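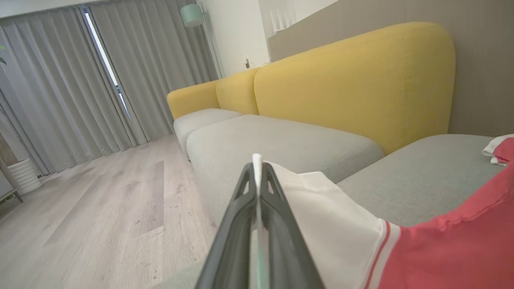
A modular sofa with mustard back cushions and light grey seats, laundry on the near end.

Household Handbook > Living Room > Seating > Modular sofa

Modular sofa

A modular sofa is a sofa made up of separate seat units which stand side by side and can be put in a different order, added to or taken away. I've looked after this entry since I bought my first one, so you'll have to forgive me if it leans towards the sort of thing I wish I'd known (mainly about fluff). Other names you'll come across are sectional, unit sofa and, in older British catalogues, unit seating. My gran called hers "the trucks", and I still do when I'm tired.

Parts

The basic piece is the seat unit, a boxy base with a cushion on top. Some have the cushion fixed down, others let you lift it off, and I'd go for the second kind every time if you eat toast in the living room. Back cushions come in two sorts. Loose ones are filled bags that you plump up and put back, and fixed ones are built on to the unit or slot into it. Rounded backs have been popular for a while now and they do look friendly, especially in a strong colour against a plain seat. Mustard with pale grey is the pairing I see most when I'm nosing round other people's houses, and I'm very fond of it. Mustard forgives a lot. Pale grey forgives rather less!

Then there are arms, corner units, footstools and the linking hardware, usually a metal hook and bracket under the base. Check that the hooks are in the box before the delivery people go. I didn't, and for most of a winter my sofa drifted apart every time anybody sat down with any enthusiasm.

Upholstery

Most covers are woven polyester or a cotton mix. The seams matter more than people think. On a rounded cushion the stitching has to follow a curve, and if it's been done in a hurry you get puckering along the top. Run your thumb along it in the shop. My friend Clementina Frade, an upholsterer in Nulton for 13 years, taught me to do this, and also to turn the cushion over and look at the zip side, where the maker has stopped trying.

Wear resistance is often given as a number of rubs. It tells you something about the cloth, but nothing at all about how it copes with a cat, and two fabrics with the same score can look very different after a year of somebody's favourite corner.

Arranging the units

A straight run along a wall is the simplest layout and still the one I like best. It's a good one for a long room, and it leaves the floor free. If the run ends near a window, leave enough room for the curtains to hang straight down. Full-length curtains that get trapped behind a seat unit crease in the same place for ever, and you can't draw them without kneeling on the cushions.

Before you push anything back, look for sockets and switches. One just above the back of the sofa is perfect, since you can reach it without moving a thing. One behind it is a nuisance, and I've crawled in after a plug more often than I'd like. Leave a small gap behind the units if you want to stand a lamp there. A slim pole will go down behind the backs quite happily, with the shade hanging over the seats, and you get reading light without giving up floor space to a side table. I have mine at the window end, which is lovely in the evenings and completely pointless at midday.

The sofa as a laundry station

This section gets me more letters than all the others, mostly in agreement. A long, flat, padded surface at sitting height is very hard to walk past with an armful of clean washing, and in a lot of homes (mine included) the end unit is where the folding gets done. Boxy seat cushions suit this better than the squashy kind. A shirt laid on a firm, level seat stays where you put it, and on a soft one it slides into the dip.

A few habits that work for me:

Wipe or brush the seat first. Pale upholstery hides white fluff beautifully and then hands it all over to your navy jumper.

Keep reds and whites apart while they're damp. Something that is both at once, like a white top with a red panel or a bit of striped trim, needs drying promptly and not sitting in a heap, on the sofa or anywhere else.

Start at the end furthest from where people sit. Pick each thing up by an edge or a seam, give it a shake, then lay it down flat. Finished pieces go to one side so that they don't get muddled with the ones still waiting.

Don't leave damp things on the cushions. The filling takes up water and takes days to let it go again, and the smell is really something.

Cleaning and care

Vacuum with the soft brush, and get right down between the units, pulling them apart now and then. Each time I do it I find hairgrips. Swap the seat cushions round if they're the same size, as the one in the middle or the one nearest the telly always goes first. I do mine in September, when the throws come out. Back cushions near a bright window will fade on the side facing the glass, so turn those as well if the shape allows it.

For spills, blot, don't rub, and try any cleaner on the underside first. Removable covers should go back on very slightly damp if the label permits, as they stretch over the corners more easily. If the label says dry clean only, believe it. My Pinheiro footstool did not survive my thinking I knew better, and its cover now fits a piano stool.

See also: Brindley armchair; Candside settle; Curtains, full length; Folding and airing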